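Feeding a village quiz night from one small kitchen: what would you cook?

Hello all! I've said yes to doing the food for our quiz night in November and I'm really looking forward to it, but I've never cooked for more than eight. We've sold 64 tickets. The hall kitchen has four rings and a smallish oven, and people eat in the break between rounds, so it all has to come out at more or less the same time. I was thinking burgers in buns with onions and sauce, plus something for the vegetarians. Is that mad? How much do I buy?

Sioned Maddocks
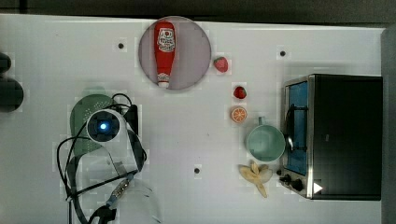

Reading time: 2 min

Answer 1

Not mad at all, burgers go down brilliantly at a quiz! I did them for the Gough cricket supper and people were still talking about the onions at Easter. But please don't fry them to order. You'll be stood at the stove with a queue out of the door and miss the whole picture round.

Brown them in batches in the afternoon, then lay them in deep trays and finish them in the oven, right through until they're piping hot in the middle. Chill them properly in between if there's going to be a gap. For 64 people I'd buy 128 buns, which sounds a lot, but teenagers exist and spare buns freeze well. Onions can be done the day before, low and slow with a pinch of salt, and they're better for it. Borrow a second fridge if you can, or at least a couple of big cool boxes.

Oh, and put the sauces on the tables. One bottle at the hatch means everybody stops there and dithers.

Sum-yee Man

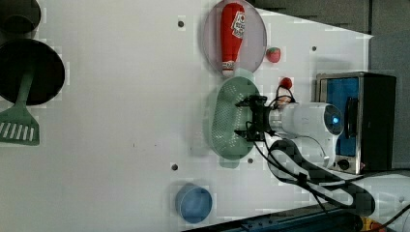

Can I cook the burgers the day before and reheat them?

You can, as long as they're cooked through, cooled quickly, kept in the fridge overnight and reheated only once until steaming hot.

Answer 2

chilli. one pot, done

Answer 3

I'm going to half agree with the chilli person! A big bean chilli would sort out your vegetarians and anyone who doesn't fancy a burger, and it sits happily on a low ring for ages if you give it a stir. Make it on the Tuesday and freeze it, it tastes even better after. We did this at Wasmont for a barn dance and scraped the pot clean.

For the spread I'd do burgers, chilli, a tray of wedges and one enormous slaw. Keep the slaw undressed until the last half hour or it goes watery. Label everything, and write what's in it on the card too, as you'll get asked about nuts and milk all evening.

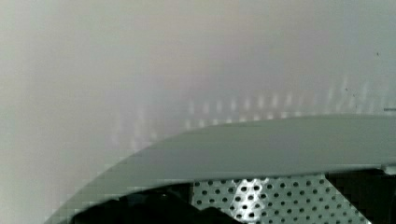
The other thing is the serving. Pull the table away from the wall so people can go down both sides, plates at one end and cutlery at the far end, wrapped in a napkin. It honestly halves the queue! Call them up by team, and let whoever came last in round one go first. Ours loved that, and one team started getting answers wrong on purpose.

Have a lovely night and do come back and tell us how it went.

Related questions

How much rice per person for a buffet?
Can you freeze coleslaw?
Keeping jacket potatoes hot without an oven
Easy puddings for a crowd, no baking
What to charge for a quiz night supper
Best way to transport a full stockpot by car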